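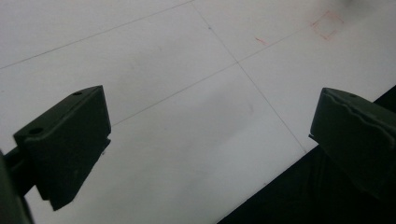

Does ground spice go bad?
It loses aroma long before it becomes unsafe, and how fast depends mostly on light, heat and air.

Spice jar

A spice jar is a small lidded container for dried seasonings, usually whole or ground. Glass is the common choice for home kitchens, with a screw cap and a paper or plastic label. Makers often call such jars airtight, a claim that deserves some doubt once a cap has been opened and closed for a year.

Storage claims

Clear glass lets the cook see what is left. It also lets in light, and the usual advice is a closed cupboard away from the stove. A label that wraps most of the jar blocks part of that light, though it is there to sell the spice. The household guide Velia gives ground spices a fixed shelf life but cites no test for it. The Jurnthorpe pantry survey covered 156 kitchens and relied on owners' memory of when each jar was bought — weak evidence at best.

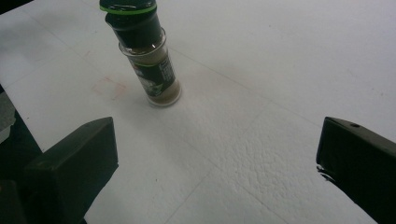

According to one reader of the Mileck kitchen pages, the date on the base is no help for a jar that gets refilled, and smelling a pinch rubbed between the fingers works better. The method is widely repeated. It does depend on the nose doing the smelling.

Refilling

Jars should be washed and fully dried before refilling. Old spice left at the bottom is best thrown out, not topped up.

See also: Spice rack; Pepper mill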